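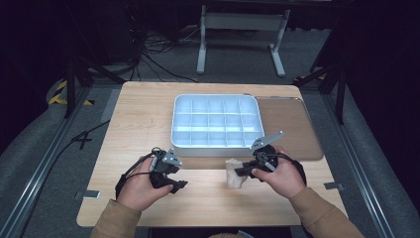

3.2 Materials and table layout

Small paper cups are a poor match for most of the containers sold to hold them. They are thin, they taper, and their walls bend under loads that a molded plastic cup of the same size would not register. The present work treats the cup and the cell that receives it as a pair and asks how much of the placement error can be assigned to each. The tray is a shallow rectangular organizer in white plastic, with thin partitions that divide the interior into small square cells in three rows, and it rests toward the back half of the table, leaving the near half for handling (Figure 1). The cup in the same figure is slightly crumpled, a condition we coded as Grade 2 on the scale given below. Cups in this condition were kept in the study, as they are common in ordinary use and removing them would have raised the success rate without telling us anything about the tray.

Cup condition was graded before each placement. Grade 1 is a cup with a round rim and no visible crease. Grade 2 is a cup with one or more creases in the wall but a rim that still closes on itself without overlap. Grade 3 is a cup with a folded or flattened rim. Grading was done by Tovar for the first half of the trials and by Pelkonen for the second half, with 40 cups graded by both. The two graders disagreed on 5 of these, always between Grades 1 and 2. The boundary between those grades is therefore the weaker one, and differences that depend on it should be read with care.

Two cup types were used, referred to here by their trade names, Joreo and Saithong. The Joreo cup has a rolled rim and the Saithong cup a cut rim. Both fit within a cell with clearance on all four sides when undeformed. A square cell holding a round cup leaves open corners, and most of the lateral play after placement is taken up there. A Grade 2 cup tends to rotate until its crease faces a corner, after which it moves very little. This was noted in early trials and is taken up again in Section 4.3.

The tabletop is light wood with rounded corners. Tray position was checked against a paper template at the start of each block and corrected if it had drifted. The long side of the tray was kept parallel to the back edge of the template. We did not fix the tray to the surface. A fixed tray would have hidden one of the outcomes of interest, namely the small shift that follows when the base of a cup catches on a partition and pushes it sideways.

3.3 Procedure

Each trial consisted of one cup and one target cell. The cup began in front of the tray and was carried over the near wall to the target. Targets were drawn in random order, with the restriction that no two consecutive targets shared a partition. A trial ended when the cup was released. Trials in which the cup was dropped outside the tray were recorded as misses and were not repeated.

A total of 1119 trials were completed. Outcome was scored in four classes: seated, with the base flat in the cell; tilted, with the base resting partly on a partition; displaced, with the cup in a cell other than the target; and missed. Tray shift was measured at the near right corner after every block of 30 trials and was recorded separately from outcome.

Lighting was left unchanged across blocks. The thin white partitions offer little contrast against the inner walls of the tray, and the edges of a cell are harder to judge in the back row than in the front. Row was therefore entered as a factor in the analysis, together with cup type and grade. Column was not.

Filed under: Packaging and Containers > Methods
Last updated: June 10, 2024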